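Damgaard Non-Slip Bench Mat

The Damgaard is a rubber bench mat made for home workshops, repair counters and school craft rooms. It stays put on timber, steel and laminate tops, and it keeps small screws from rolling away. The underside has a fine grip pattern. The upper side is smooth enough to write on through a sheet of paper.

Sizes and colours

Small: 400 x 200 mm
Large: 1000 x 400 mm
Colours: matte black, grey

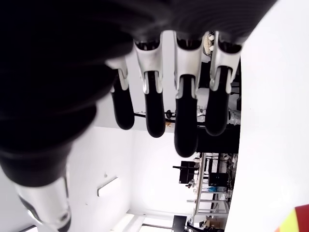
Matte black is the colour we sell most. It hides grease and pencil marks, and it cuts glare under a bench lamp. The finish is close to the rounded black fingertips in the photo, with less shine than the ribbed palm above them. Grey is the better choice if you work with dark fasteners or black thread.

Care

Wipe down with warm water and dish soap. Don't use acetone or petrol – both will mark the surface. Store flat or rolled, never folded.

Ordering

Both sizes are stocked at our Vernon warehouse. Rolls of 3000 mm can be ordered through Flakeck and take longer to arrive. The older Drulberg mat was discontinued in July, but its corner clips fit the Damgaard and are still sold separately.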